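Flerkstead households invited to swap, mend and share this July

Flerkstead's Clernavden home-swap scheme is coming back for another summer, and we are so pleased to be able to say that this time our neighbours in Storkumthorpe will be joining in too. Anyone who has a cupboard they would rather not open (and that is most of us!) is warmly invited to bring along whatever they no longer need and take home something they do.

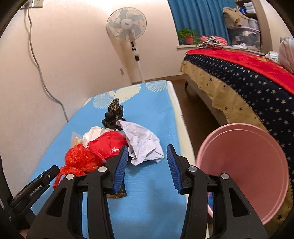 Last summer more than 700 households took part, and between them they found new homes for 2,000 items, from curtains and cake tins to a very handsome set of garden chairs. The scheme is free, there is no need to book, and you are just as welcome if you come with empty hands and only fancy a look round and a chat.

Doors at the old Corn Hall open at 11 in the morning and the kettle will be on well before that. The mending tables are back as well, with help on hand for loose hems, wobbly handles and lamps that have stopped working, though we do ask that larger electrical goods stay at home.

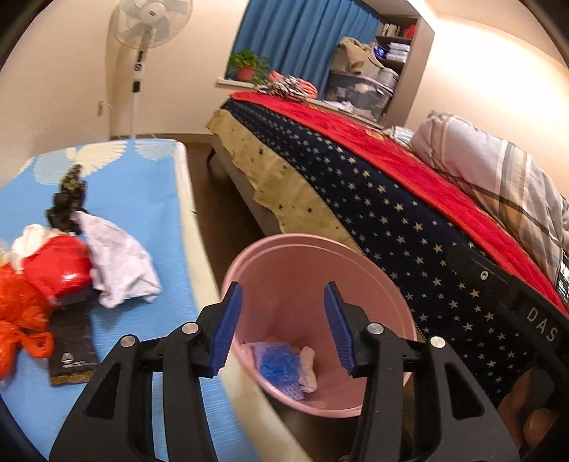 Visitors from Storkumthorpe can take the number 52 bus, which stops right outside the hall. Please give clothes and linen a wash before you bring them, and pack anything breakable in newspaper. Whatever is left at the end of the day will be stored for the autumn swap, and dates for that one will go up on the hall noticeboard.

ENDS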